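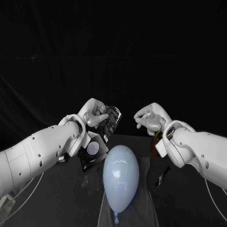 Home | Products | Guides | Spare Parts | Contact
Print this page | E-mail this page

Hunavell Table Balloon Set
Section 4: Inflating, Tying and Checking

This section covers the Pamo latex balloons and the cover film supplied with the set. Assembly of the Jondier stand is in Section 5. Read Section 2 (Latex and Small Children) first if you have not used the set before.

4.1 Before you start

You will need one balloon packet, the hand pump, a folded cloth and a clear table. The cloth keeps a finished balloon from rolling.

1. Wipe the table and let it dry. Check for crumbs, staples and rough spots along the edge.
2. Fold the cloth lengthwise and lay it flat.
3. Take off rings and bracelets.
4. Open the balloon packet at the notch. Do not cut across the middle of the packet with scissors.
5. Take out one balloon and press the packet closed again.

Note: Each small packet holds 32 balloons. The refill carton holds 200. Refills are the same latex and the same colors as the small packets, but the carton has no pump.

4.2 Inflating

1. Stretch the balloon gently in both directions two or three times.
2. Push the neck over the pump nozzle until it covers the ridge. Hold it there with finger and thumb.
3. Pump slowly. The balloon will fill at the far end first and then along the sides.
4. Stop when the balloon is egg-shaped and still gives a little under your palm. If the neck begins to swell, let some air out.
5. Pinch the neck closed and slide it off the nozzle.

CAUTION: Do not inflate by mouth. Do not use helium with this set. The stand is not made to hold a balloon down.

4.3 Tying

1. Keep the neck pinched and stretch it to the length of two fingers.
2. Wrap it once around your first two fingers.
3. Tuck the end through the loop and pull your fingers out.
4. Lay the balloon lengthwise on the cloth with the knot toward you.

Leave it for five minutes before going on to the cover film. A slow leak will show as a softer skin near the knot. Balloons that go soft in this time can be retied once if there is enough neck left.

4.4 Checking the cover film

The cover film is thin and stretches easily. Check each piece before use, even from a new pack.

1. Unroll the film on the table. Do not shake it open.
2. Lift it by two opposite sides and spread it a little at a time.
3. Look for pinholes, thin patches and splits along the sides.
4. If there are no holes, lay the film back down and go to Section 5.

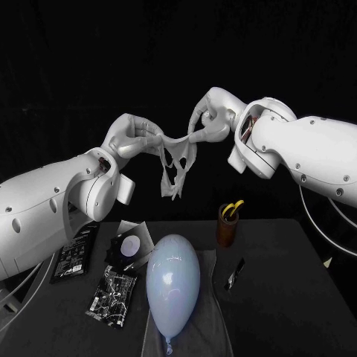
Fig. 4-B. Thin stretched sheet with holes and hanging strands. An inflated balloon rests on a folded gray cloth below.

Film with holes cannot be repaired. Tape will not hold on it, and a knot tied across a split will pull a second split beside it. Throw the piece away along with any loose strands, and start with a fresh one.

CAUTION: Broken balloons and torn film are a choking hazard. Pick up all scraps from the table and the floor before children or pets come into the room.

If several pieces from one pack tear during checking, the film may have been stored somewhere too warm. Try one piece from another pack before ordering more.
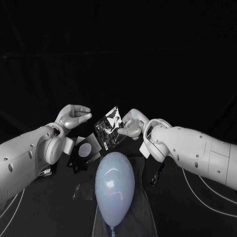
STORING PACKETS AND ORDERING SPARES

Keep unopened packets flat in a drawer or box, away from sunlight, heaters and anything with a strong solvent smell. Opened packets should be pressed closed and used within the season. Balloons that have turned sticky or chalky should not be used.

Keep the printed label on the packet until the last balloon is gone. Customer service will ask for the lot number if you report a fault.

Spare cover film is part no. 569. It is sold in single packs. Event customers who need 1,000 balloons or more should order through Omerović, our trade distributor, and not through this site. Trade orders placed by noon on Monday leave the same week, except in November, when the warehouse closes for stock-taking.

The hand pump is not sold separately. A cracked nozzle can be replaced free of charge if you return the old one with your order slip.

Continue to Section 5: Assembling the Stand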